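Ticket 894: Gripper width reading drifts after finger pad swap
Project: Omosstead hand-held gripper comparison
Component: Hand-held unit, finger pads, tracking marker
Reported by: Aino Mustonen
Opened: November 18, 2020
Priority: Medium
Status: Closed, one follow-up open

Summary

Two sets of finger pads are under comparison on the hand-held grippers: the Rukow pads (smooth face) and the Kauppinen pads (textured face). With the Rukow pads the logged opening width agrees with the calipers. With the Kauppinen pads fitted to the same unit, the logged width reads 5 mm wide at full close and the error changes over the length of a session. Camera, firmware and mount were left alone between the two tests.

Steps to reproduce

1. Fit the Kauppinen pads to unit B. Tighten to the usual torque.
2. Run the width calibration from the Wilonham controller menu.
3. Open and close the gripper 30 times at normal hand speed.
4. Close fully and read the logged width.

Expected: 0 mm, plus or minus 1.
Observed: 5 mm on the first run, 3 mm on the second, 5 mm again on the third.

Comment 1

Checked the obvious things. Lens is clean. Pad screws are tight. Swapped the USB cable, no change. Swapped the controller for the spare, no change. Went back to the Rukow pads and the error went away, so the controller and cable are cleared.

Comment 2

Could be the calibration file. The Wilonham software stores one file per unit, and it does not know which pads are fitted. If the file from the Rukow pads is loaded at startup it will overwrite the new calibration without a warning. Please check the time stamp on the file after a restart.

Comment 3

Checked. The time stamp is old. The new calibration is written to memory and is lost when the controller restarts, unless "Save to unit" is pressed before leaving the menu. Pressed it, restarted, repeated the test. Error at full close is now 2 mm. Better, but still outside the limit. The change from run to run is still there.

Comment 4

The remaining error looks mechanical. The Kauppinen pads are softer and keep moving a little after the fingers stop. The software takes its zero as soon as the fingers stop, which is too early for a soft pad. There is a settling time under Advanced, set to zero by default. Try 15 ms first and go up from there if needed.

Comment 5

15 ms was not enough. 30 ms brings full close to inside 1 mm on all three runs. No visible lag in the playback. I would leave it at 30 for these pads and keep zero for the Rukow set.

Comment 6

Separate issue found on the same day, logged here to save opening another ticket. When two people work at one table, the tracking log for one unit sometimes shows short jumps in position. The jumps line up with times when the other unit's marker is in view. I think the tracker is picking up the wrong ID. Both units were printed from the same sheet in March and may carry the same pattern.

Comment 7

Confirmed, same ID on both. Reprinted the marker for unit B with the next free ID and changed the entry in the config file. The white border needs to stay on when the marker is trimmed. The first reprint was cut to the edge of the pattern and was not detected past arm's length.

Check procedure for any pad change

Step 1. Fit both pads and check that the inner faces meet square when the gripper is closed by hand.

Step 2. Run the width calibration and press "Save to unit" before leaving the menu.

Step 3. Set the settling time for the pad type. Rukow: 0. Kauppinen: 30 ms.

Step 4. Restart the controller and confirm that the time stamp on the calibration file is new.

Step 5. Open the gripper and look at the live view. Both pads should be visible with a clear gap between them. If a second unit is in use nearby, bring its marker into view and confirm that the overlay gives it a different ID.
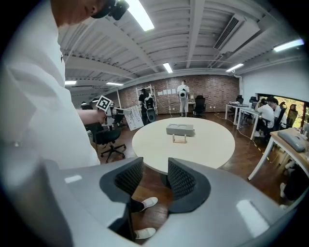

Step 6. Close fully and read the width. Inside 1 mm is a pass. Outside that, repeat from Step 2 once, then reopen this ticket with the log attached.

Resolution

Width error: calibration not saved to the unit, plus settling time too short for the softer pads. Fixed by procedure. Marker jumps: duplicate ID, fixed by reprint.

Follow-up

Ask Wilonham for a warning when the menu is closed with an unsaved calibration. Request sent, no reply yet. Sessions recorded with the Kauppinen pads before the fix are to be left out of the comparison. The Rukow sessions can stay in, apart from any where both units were at the same table.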